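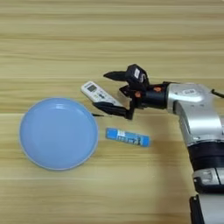 ## Stuvlow school lunches go free for everyone in October 2026

Panska – No more lunch forms. Every kid at the 2 public schools in Stuvlow gets a free hot meal starting this month, the district said. Used to be you had to apply, and plenty of families who qualified never did.

Cost per student was the sticking point all summer. The board went back and forth in July, then voted yes with 62 percent of the budget coming from the state and the rest out of the county food fund.

Hartono, the catering firm out of Zuvport, keeps the contract. It will cook just over 1,000 meals a day, up from last year. Same kitchen, longer hours. Deliveries at 10:30, lunch from 11:15.

What's on the menu: rice and beans, baked chicken, pasta, a soup day. Fruit daily. Milk or water. Alergy requests go through the school office, not the kitchen – old ones carry over, new ones need a doctor's note.

Parents who already paid into lunch accounts get the balance back. 91 accounts still have money in them, according to the district. Refunds by check, allow a few weeks. Families can also leave it in for snacks, wich are still extra.

Breakfast isn't part of the deal yet. The board takes that up at its next meeting, 6:30 p.m. in the high school library, open to the public.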